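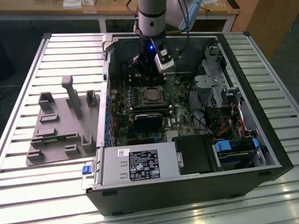
The planner was the reason I asked for a place on the visit to Valotora. At Sanholm we write our own task software for taking apart old office machines, and we have a problem with plans that are correct on paper but too slow to change when a part is not where it should be. Rhea Lacson, who leads the software side, started with the cell and left the slides for later. A Dell desktop tower lay on its side on the slatted table with the panel off, and the black gripper was just above the motherboard. From this position the planner has to think about the drive cage on one side, the power supply on the other and the cables between them, and she used exactly this case to explain how they divide the work.

## How the software is divided

There are three layers. The top one keeps a list of what must come out and what is blocking it. For example, it will not ask for the memory if it believes a cable is lying over the slots. The middle layer looks for a path for the arm. The lowest layer controls the contact, and it is allowed to stop everything without asking the other two.

What I liked is that the layers share one log. Jericho Soriano opened a failed run from the week before and moved through it step by step. We could read the goal, the path and the force at the same moment in time. In our laboratory these are in separate files, and we lose many hours to compare them.

## Perception

Hüsnü Toprak presented this part. They do not try to recognise every component. The model has 21 classes, and everything else is called "keep away". I asked if this is not too careful, because the arm must then go around many harmless things. He agreed, and said that they accept longer paths for now. Thin cables are still difficult – the depth values on them jump from one reading to the next, so the map keeps a cable for 2 seconds after it was last seen.

## Questions I took home

- A new path takes 51 milliseconds on their computer when only one obstacle has moved. I would like to know the number for a full search.
- The order of removal is written by hand for each family of case. Rhea wants to learn it from logs, but this work begins in August.
- The simulator treats cables as rigid. Jericho said it openly, and I was glad to hear it.

They have promised to send me the log format. I will try it first with our nine oldest recordings, where I already know what went wrong.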